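Geltum 734 Dryer Vent Brush Kit

Your dryer takes 958 minutes to finish a load of towels and you have decided this is just its personality. It might be the vent. The Geltum 734 is a lint brush on a long flexible pole, made by Sistix for people who would like to clean the pipe themselves and complain about it only moderately.

In the bag: 19 feet of rod in screw-together sections, one round nylon brush, a drill adapter and 3 spare couplings, which you will lose one at a time.

Turn the drill clockwise only. Counterclockwise unscrews the rods, and then you own a vent with a brush living in it. Liên Tiêu on our help line has talked plenty of customers through getting it back – she is patient, but she will ask which way you were turning.

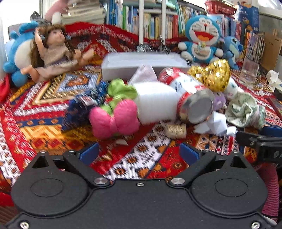

Fits four-inch metal pipe, rigid or semi-rigid. Do not use it on the white plastic kind, which should be replaced anyway. Unplug the dryer first, and if it runs on gas, shut off the supply before you move it.

Brush heads wear out and are sold separately. Ships from our Fleneck warehouse. Returns accepted unused, meaning without lint.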